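Shared Workshop Member Builds Folding Machine for Satin Bags

November 5, 2021

A member of the Kitus shared workshop is building a tabletop machine that folds fabric bags, and has reached the point where it can make two of the four folds without help. The machine is called Ondine. Its builder, Hjalti Arnardóttir, began it at home in the spring and moved it to the workshop over the summer when it outgrew his kitchen counter.

The bags come from Feltent, a small sewing business that makes storage bags in light blue satin with dark binding and black straps. Feltent sews and checks them, then has them folded flat and stacked before they are boxed in lots of 300. Arnardóttir has been doing that folding part time for two years. In October he folded 1742 bags by hand and kept a log of every one, including how many had to be opened and done over.

The log is what he is building from. He wrote down which step each bad fold came from, and most of the trouble was in the first step, before any folding starts. A bag that has not been smoothed flat carries its wrinkles into every fold after that, and the stack begins to lean.

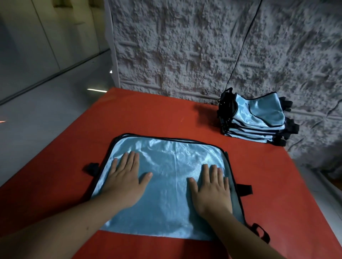 Satin is a poor material for a beginner's machine, Arnardóttir said. It slides on a hard surface, it slides on itself, and it shows a crease for a long time. His first version used a pair of hinged boards, like the plastic ones sold for folding shirts, driven by hobby servos. It worked on cotton dish towels. On the bags, the top layer kept going after the board stopped.

The second version, which is the one at Kitus now, drops the boards. It has two foam-faced pads on a gantry made from aluminum rail. The pads come down together at the middle of the bag and move apart toward the sides, pushing the fabric flat as they go. One pad then holds while a thin steel bar slides under the free side and turns it over.

"I had the order wrong for months," Arnardóttir said. "I was trying to fold and flatten in the same move. When you do it by hand it looks like the same move, so I programmed it that way."

The gantry motors were bought used from Þórarinsdóttir, a repair shop that was clearing out parts from old plotters. The rail was left over from another member's router build. Arnardóttir puts his spending so far at 600 dollars, with the largest share going to motor drivers, two of which he burned out by wiring them backward.

Control is simple. A small single-board computer runs the sequence, and a foot pedal starts it. There is no camera on Ondine yet. The operator lays the bag against two pegs, straps toward the outside, and presses the pedal. If the pads meet more resistance than expected, the motors stop and the bar pulls back. Arnardóttir set that limit low after it pinched a thumb, and other members asked for a clear guard along the front, which was added last month.

Speed has not been a goal. By hand, a bag takes him less time than the machine needs for its two folds. He expects the finished version to be slower than a person too, and says that would be fine if it can run while he does the boxing.

The straps remain the main problem. They are stiff compared with the satin, and they stick out past the edges of the bag. A person folding one feels for the strap and moves it out of the way, usually while doing something else. The steel bar catches on it. Arnardóttir tried a strip of brush bristles to sweep the straps outward, and it worked on the short tabs but not on the handle loops, which sprang back. He has also tried clipping the loops by hand before the pedal is pressed, but that adds a step he was hoping to get rid of. 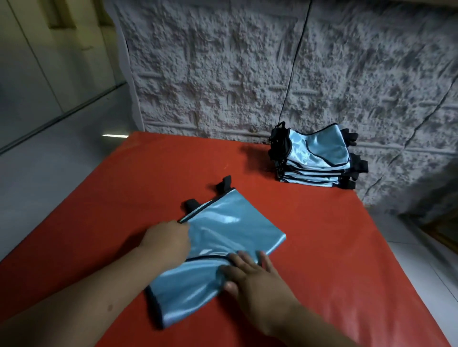

Stacking is next on the list. Folded bags do not sit level, with the binding making the edges thicker than the middle, and a tall pile will slump if every bag faces the same way. Arnardóttir wants the machine to drop each bag onto a tray that turns half a circle between bags. A plywood tray has been cut but not mounted. The motor meant for it is currently holding up one end of the gantry, in place of one that failed in October.

Feltent has lent a box of bags with sewing faults for testing and has not put any money into the project. The company told the workshop it would look at a working machine but is not changing how it packs in the meantime. The bags it ships are still all folded by hand.

Kitus has given Ondine a bench at the back of the main room through the end of winter. Members using the laser cutter are asked to leave the aisle beside it clear when the red lamp on the gantry is lit. The bench is on the same circuit as the dust collector — running both has tripped the breaker twice — so a sign-up sheet now hangs by the panel.

Arnardóttir plans to post the drawings and the control code once the third fold works on ten bags in a row. His best run so far is four. He is looking for someone who has worked with soft grippers or with sewing machine feeders and would be willing to spend an evening on the strap problem. He is also looking for foam — the pads wear smooth on the satin and have to be replaced every few hundred bags, and the mat he has been cutting them from is nearly used up.

Notes for him can be left at the Kitus front desk.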